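4. Puesta en marcha de las dos pinzas de mano

Este capítulo es para los miembros del club que van a grabar su primera sesión con el equipo Korkotell. Antes de empezar es necesario haber leído el capítulo 3 (carga de baterías e instalación del programa Lultix en el ordenador del club). Una persona sola puede hacer todos los pasos, pero para los pasos 5 a 9 recomendamos trabajar en pareja.

4.1 Material necesario

Dos pinzas de mano, izquierda y derecha, con su marcador cuadrado montado
Mochila con correas y hebillas
Cámara de cabeza
Cables de datos, un juego por persona
Tarjeta de memoria vacía para cada pinza
Hoja de registro Grillis, una por sesión

Las pinzas y las mochilas se recogen en el armario del aula Yousafzai. El que recoge el material firma en la hoja de la puerta, también si es para una hora solamente.

4.2 Colocación del equipo

1. Encienda el ordenador y abra Lultix. Deje el programa en la pantalla de inicio, todavía no cree ninguna sesión.

2. Póngase la mochila y cierre las hebillas. Las correas tienen que quedar firmes en los hombros, pero debe ser posible levantar los dos brazos sin esfuerzo.

3. Conecte los cables de las pinzas a la mochila. El conector entra en una sola posición. Si nota resistencia, sáquelo, gírelo y pruebe otra vez.

PRECAUCIÓN: No conecte ni desconecte los cables con la mochila encendida. El año pasado perdimos así una placa, y la reparación tardó hasta abril.

4. Colóquese la cámara de cabeza y ajústela mirando al frente. Después baje la mirada hacia sus manos y compruebe en el ordenador que las dos pinzas se ven enteras.

5. Encienda la mochila con el botón lateral y espere el segundo pitido. El primero solo indica que hay corriente.

6. Tome una pinza en cada mano. Cada marcador lleva un dibujo diferente, y Lultix distingue con este dibujo la izquierda de la derecha. Si las cambia de mano, el programa no da ningún aviso y la grabación entera queda con los lados cruzados.

7. Sujete las pinzas delante del pecho, con los dedos hacia adelante y los marcadores libres. La manga, el pelo largo y los cables no deben pasar por encima del marcador.
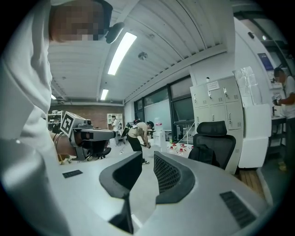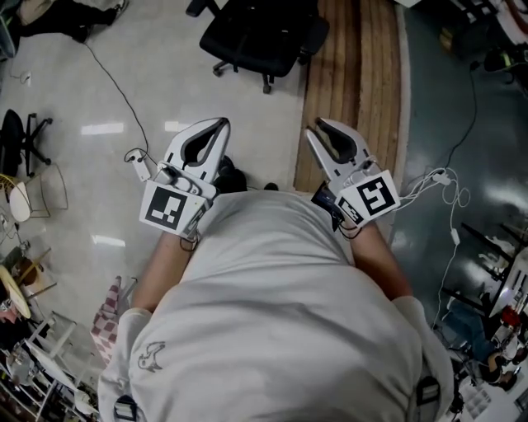

Figuras 4.1 y 4.2. Pinzas de mano con marcador durante el trabajo en la sala. En la 4.2, las dos pinzas vistas desde arriba.

8. Pida a su pareja que mire la ventana "Seguimiento" en Lultix. Los dos cuadros tienen que estar en verde. Mueva despacio los brazos, primero a los lados y luego arriba y abajo. Un cuadro que pasa a amarillo un momento no es problema. Si se queda en rojo, vaya al apartado 4.5.

9. Abra y cierre completamente cada pinza varias veces. En la pantalla, la barra de apertura debe llegar a los dos extremos. Si no llega, repita la calibración del apartado 3.6 - normalmente es suficiente hacerla una vez.

4.3 Preparación de la sala

Camine por la zona de trabajo antes de grabar, con el equipo puesto y sin prisa. Con la cámara y las dos manos ocupadas se presta menos atención al suelo de lo que uno piensa.

1. Aparte las sillas con ruedas de su recorrido.

2. Lleve los cables de corriente hacia la pared o péguelos al suelo con cinta. No tire de un cable que está enganchado: deje primero las pinzas en una mesa y suéltelo con la mano.

3. Avise a las otras personas de la sala que va a comenzar. Varios equipos pueden trabajar al mismo tiempo, pero cada uno en su zona.

NOTA: Un suelo brillante devuelve el reflejo de las lámparas del techo. Si el seguimiento falla siempre en el mismo punto de la sala, cambie un poco la dirección de trabajo y repita el paso 8 del apartado anterior.

PRECAUCIÓN: No introduzca los dedos entre las almohadillas de la pinza, tampoco para limpiarlas. Para la limpieza se apaga la mochila y se usa el paño seco de la caja.

4.4 Primera grabación de prueba

1. En Lultix, elija "Sesión nueva" y escriba el número de la hoja Grillis. No use su nombre como nombre de sesión.

2. Pulse "Grabar" y quédese quieto hasta que el contador llegue a 130. El programa necesita estas imágenes para fijar la posición inicial.

3. Haga la tarea de prueba: recoger un objeto ligero de la mesa, pasarlo de una pinza a la otra y dejarlo de nuevo en la mesa.

4. Pulse "Parar". Compruebe que el archivo tiene al menos 333 imágenes. Una prueba más corta no se acepta y hay que repetirla.

5. Anote el resultado en la hoja. Las pruebas malas se anotan igual que las buenas, con una palabra sobre el motivo.

NOTA: La tarjeta se cambia al llegar a 1.000 imágenes en las sesiones de prueba. Para las sesiones largas del domingo valen los límites del capítulo 6.

4.5 Si algo no funciona

Cuadro en rojo, una sola pinza: el marcador está sucio o tapado. Límpielo con el paño seco y revise la posición de la muñeca.

Cuadro en rojo, las dos pinzas: la cámara de cabeza está demasiado alta. Vuelva al paso 4 del apartado 4.2.

No se oye el segundo pitido: apague la mochila, espere un minuto y enciéndala de nuevo. Si ocurre otra vez, ponga la etiqueta amarilla en la mochila y tome otra del armario.

El programa muestra "Error 2": la tarjeta no está vacía. Copie los datos al ordenador antes de borrarla.

Para guardar el equipo, siga el capítulo 5.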